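6.3 Working rules for two-handed dish handling

Applies to Rarilora units with two arms and five-axis wrists, software release 18 and later. Read section 6.2 (hand calibration) first.

6.3.1 Preparing the station

1. Shut off the dishwasher at its own switch. Wait for the end-of-cycle light before opening the door.
2. Open the door fully and check that it stays down without support.
3. Pull the upper rack out by hand until it stops, then push it back to the position stored in the task file.
4. Remove knives, glassware and anything with a loose handle from the racks and the sink.
5. Park the base facing the cabinet and engage both brakes. The brake lamps show steady green.
6. Set the arm speed limit to 16 percent. Do not raise it until the first full transfer has been completed under supervision.

NOTE: The task file stores one rack position only. If the rack is moved during a run, stop and repeat step 3.

6.3.2 Cable check

1. Raise both arms to the home pose.
2. Follow each cable from the wrist to the base. Slack loops are permitted on the lower arm. They must not reach the door hinge, the rack rollers or the faucet lever.
3. Move each wrist through its full range at low speed and watch the loops as they open and close.
4. If a loop catches, press Hold, back the arm out by hand and shorten the loop at the nearest clip.

CAUTION: Do not tape cables across a joint. Tape hides wear and can pull a connector out of its seat.

6.3.3 Running a transfer

1. Select Dish Transfer, then Supervised.
2. Confirm the grip force. The setting for stoneware plates is 21; the setting for plastic is 18.
3. Stand outside the marked floor area with the stop button in hand. One operator holds the button for the whole run.
4. Press Start. The arms move one at a time until both hands report contact.
5. After contact, either hand may close. A plate must be held by its rim for at least 2 seconds before the arm lifts.
6. When the task ends, wait for both arms to return home before entering the floor area.

NOTE: With one hand in the sink and the other in the dishwasher, the reach of the unit is wider than its base. Size the floor area for this pose.

CAUTION: Never take a plate out of a closed hand. Press Hold, select Open Hand, and support the plate from below.

6.3.4 After a stop

A stop during contact leaves the fingers closed. Do not restart from the middle of a task. Open both hands, send the arms home and begin again at 6.3.3, step 1. Enter the stop in the station log with the task name and the arm that was in contact.

6.3.5 Reference pose, both hands engaged

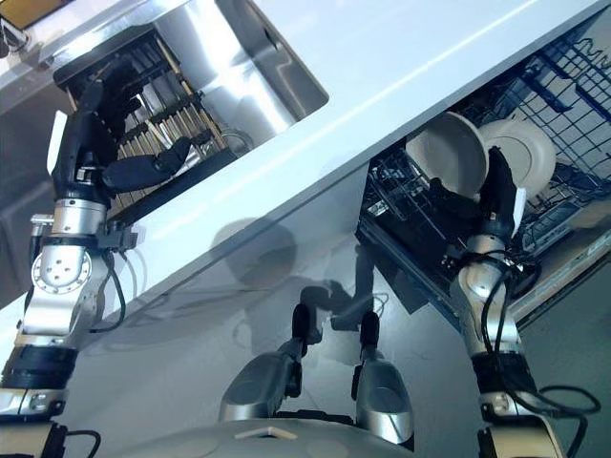
ESSIDE, June

Left hand over the pegs of the dish rack in the sink, right hand at the lower edge of the plates in the upper rack. Check finger placement at the rim and the run of the cables on the right arm before approving a lift from this pose. Task files made for the Võ station use a different counter height and must be taught again. Send corrections to this section to Minero technical publications, quoting the section number and the software release.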